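Fluralel hand grippers: questions people keep asking

Since I put the build notes up I've had the same handful of questions over and over (which is lovely, please keep them coming!), so I've gathered the answers on one page. If you're new, Fluralel is a pair of hand-held grippers you can build on a workshop bench with ordinary tools. You move them about yourself, they record what your hands did, and later a robot arm can have a go at learning the same job.

Do I need a robot to get started?

No! That's my favourite part of the whole thing. I built and used both grippers for months before I had an arm that could do anything with the recordings. A table, the two grippers, a computer and some patience will get you a long way.

Which jobs are good for a first session?

Small, light things with flat sides. Moving a little plastic box into a bigger clear tub is a great one, and you can do it over and over without getting cross. I keep one gripper on the job and the other open and ready, with both cables running down and out of the way of my elbows.

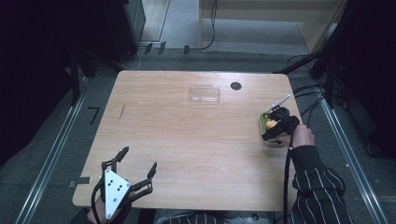 How long should a session be?

I do 30 minutes and then stop, even when it's going well. Your wrists will tell you why. On a good Saturday I'll fit in two sessions with a big mug of tea in the middle.

Why are your grippers wired? Can I go wireless?

You can, and somebody at the Mamari workshop has, but I like cables. There's no battery to charge, nothing drops out, and the grip is lighter in the hand. Leave more slack than you think you need. My first pair had cables so short that I could only reach half the table, and I felt very silly indeed.

What sort of table works best?

Pale and plain, if you have the choice. Dark fingers show up nicely against light wood, so it's easy to check a recording afterwards and see where each finger was. Rounded corners are kind to sleeves and cables too. Before I start, I clear the top and hold each gripper open over the edge for a moment to see that both fingers are in view and leaning in evenly.

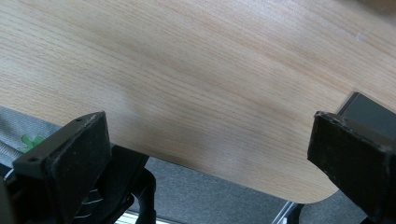

If one sits further out than it should, slacken the bracket, nudge it and tighten again. It takes a minute or two once you've done it a few times, and it's so much nicer than finding out at the end of the afternoon.

Do the fingers wear out?

They get scuffed, mostly along the edges, and I leave them be. A real crack is another matter: print a new one and swap it. I keep a bag of 5 spares in the drawer because I'm clumsy.

What does Prosimon do?

Prosimon is the little program that takes the recordings, lines up the left and right hands and throws away the bits where you were scratching your nose. My biggest set so far came to 2880 clips and it chewed through the lot overnight. The settings file is a bit fussy about folder names, so no spaces, please.

And Correa?

Correa is the arm. It's still half built and I'm having a wonderful time with it. The shoulder joint is on version 2 and has finally stopped squeaking. Notes to follow when the elbow behaves.

Can I change the design?

Please do, and send me photos! Longer fingers, softer pads, a fatter handle for bigger hands, I want to see all of it.

Filed under: Workshop builds, Robots, Help and FAQs

Contact | © Fluralel build notes | Back to top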